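Gripper trials – minutes of the working meeting, 6/10/20

Held in the small room at Rotby, start delayed as the projector wouldn't wake up. Everyone on the list present bar the purchasing side, who sent figures by email.

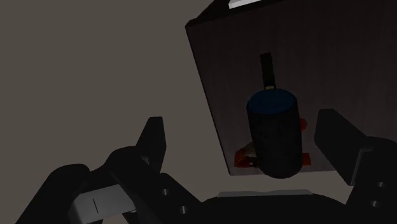 1. Last minutes

Agreed with one change. Item 4 should say the Lucero fingers were run at the lower force setting, not the higher. Matters arising: spare cables now in, labelled, on the shelf by the door. Calibration board still missing. Whoever has it please put it back.

2. Simulator runs, two-finger gripper

Vullow two-finger model in the simulator now matches the drawing for finger travel. Was out by a fair bit before, somebody had used the old drawing. Fixed in May but never merged, merged now.

Total runs to date 1,049 across all objects. Of these 709 counted as good lifts under the rule we agreed (held clear of the table until the timer ends). Rest are a mix of slips, knocks and plain misses. Knocks are the worry – the wide opening means a finger can catch whatever is standing next to the target on the way in.

Long talk about whether a knock should count as a fail if the target still comes up. View from the controller side: yes, always. View from the gripper side: not fair on the hardware, the path planner picked the approach. Agreed to log knocks as a seperate column and leave the pass rule alone for this round. Look again once the real arm figures are in.

Cylinders do fine when stood apart. Much worse with small items close in behind, the fingers have to go in on either side and there isn't the room. Suggested closing to a part-open width before the final move. Will try this, see actions.

3. Wrist camera

Dim lighting set still the weak one. Dark objects on dark furniture, black fingers in view as well, and the segmentation loses the edges. Three options put forward:

– turn the exposure up in the sim and accept noise
– lighter finger covers
– leave it and train on more dim renders

No one keen on the first, it hides the problem. Finger covers cheap to try on the real thing but the model would need changing too or the two won't match. Third option costs machine time only. Going with the third now and covers later if no better.

Point raised that small things behind a larger one get missed by the camera until the gripper is nearly on top of them. A second look from the side before closing in would help but adds time to every cycle. Planner people to say how much. No decision.

Also the camera mount. Sim has it fixed stiff, real one flexes when the arm stops hard. Nobody has measured it properly. Needs doing before we compare anything across.

4. Arm comparison

Rovgate arm up and running on the bench again after the joint fault. Same gripper bolted on both arms so we can compare like with like. Early impression is the Rovgate is smoother at low speed and worse to teach by hand. Lucero arm the other way about. Impressions only, not to be quoted outside this group please.

Cycle time target stays as it was. Discussion of whether the target means anything when one arm has the longer reach and can go straight in. Got a bit circular. Parked.

Test plan is 40 lifts per object per arm, same object order on both, arms swapped half way through so nobody can blame the floor. Object list unchanged except the soft bag comes out, it splits and makes a mess.

5. Controllers

New firmware on the Vullow controller has the force limit back. Old one ignored it above a certain speed, which we found out the hard way with the glass jar. All test PCs to be on the new version before bench runs start. Write the version on the run sheet, every sheet, not just teh first.

Force control versus position control: sim favours position control, but sim friction is a guess. Bench first, argue after.

Request to standardise the log format. Two formats in use at present and the scripts only read one. Agreed to use the older format as it has the timestamps. Converter script to be shared.

6. Money

Email from purchasing read out. Spare finger set approved. Second camera not approved this quarter, resubmit with bench results attached. Hire on the Rovgate arm can be extended but needs asking for in writing well ahead.

7. Actions

Sim team – part-open approach, run on the cylinder and clutter set, results to next meeting
Sim team – queue the dim renders overnight
Bench team – measure camera mount flex, both arms
Bench team – firmware on all test PCs
Controls – share log converter, tidy the shared folder
Planner – estimate of extra time for the side look
Whole group – find the calibration board

8. AOB

Emergency stop on the far bench sticks. Reported, tag put on it, do not use that bench until the tag comes off. Request for a better kettle noted.

Next meeting same room, date to follow by email. Finished late.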